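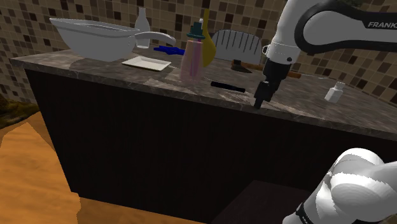

Week 5: Political slogans that escape their makers

Lecture notes, Media and Public Language
Demyd Tkachuk
26 Aug 2019

Welcome back, everyone! This is my favourite week of the course, so bear with me if I run over. Last week we looked at slogans written by campaign staff. Today it's the other kind — the chants, jokes and misheard lines that nobody signed off on, and that end up on bumper stickers anyway.

Key terms

Origin event: the moment a phrase is first said in public. Often dull when you go back and read it in full.
Carrier: the person or outlet that moves the phrase to a new audience. A carrier can be friendly, hostile or just bored.
Drift: the change in meaning once people use the phrase who never saw the origin event.
Setting breach: using a political phrase in a place where listeners expect none, such as a workplace announcement, a school assembly or a wedding speech.

Setting breaches are wonderful material. The words themselves may be quite mild, and the reaction comes from where they were said. Think about who in the room can walk out and who can't. A captive audience hears the same six words very differently from a crowd that bought tickets!

Case: the Eltumness council chant

In May, a heckler at a council meeting in Eltumness shouted "Ask the ducks!" during a debate on draining the pond. The Bernari local paper ran it as a headline the next morning. Inside a fortnight it was being yelled at the footy, and both sides of the pond debate were claiming it as their own.

Our class archive holds 294 uses of the phrase. Of these, 205 don't mention the pond at all. That's drift, and it's a lovely clear example of it.

Now look at the employer's side. A bus driver for Joder said the phrase over the speaker at the end of a run, and the company put out a statement on "respectful service". Read it closely (it's in your reader) and mark every word that avoids naming what was said. I found this great fun and I hope you do too.

For the tutorial

Read the Joder statement and the two letters printed after it.
Bring one setting breach of your own, from any country or decade.
Write 600 words on who the carrier was and what they stood to gain. Quotes don't count towards the total.

Next week: apologies, and how to tell when one has been written by a lawyer.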